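Plendell Side Table, Small, White

Okay, I have a soft spot for this one. I've sold bigger tables and fancier tables, but the Plendell is the one I keep taking home (I have 2 now, and my sister is eyeing one of them). It's a plain white rectangle, low enough to use from a chair or standing over it, and small enough that you can carry it to another room without asking anyone for help.

I like it best as a spot for the little stuff. You know, tape, the thing you were fixing, the lid you took off and will definitely need again. White is great for that! Small dark parts show right up, and I lose far fewer screws than I did on my old walnut bench. It looks good on a dark plank floor too, if that's what you've got.
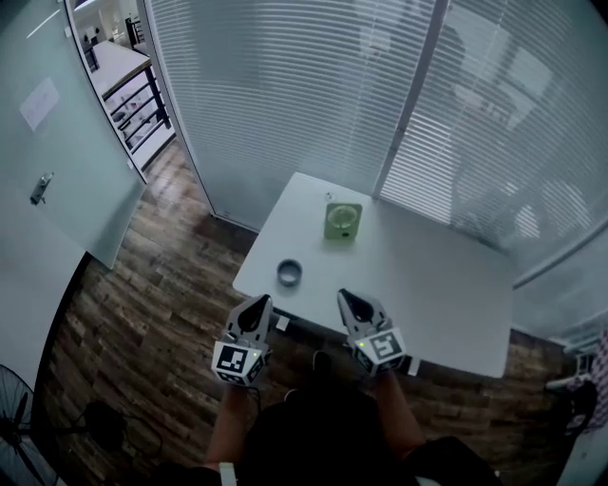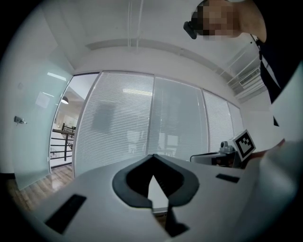 First photo: the small white table on a dark wood-plank floor. Second photo: the office, with the glass partition.

Putting it together is easy. Gion Mösli wrote the instruction sheet for us and it fits on one side of paper, with 7 steps and no tiny drawings. The hex key is in the bag. Leave the bolts a little slack until all the legs are on, then go back and tighten them up.

Cleaning: damp cloth, a drop of dish soap, done. Please skip the scrubbing pads, they'll dull the top. Marker comes off if you get to it the same day. Coffee rings too, in my experience (plenty of experience).

Orders go out from our Clanham shop in 3 working days. If you're closer to Osalero, you can pick up there, just write "pickup" in the order notes and wait for the email before you drive over. Returns are fine as long as you still have the box.

Want it with the Marti clip-on drawer? Ask for Florian Trummer when you call, he'll add it to the same package and you only pay shipping once. The drawer comes in white or gray and goes on either long side.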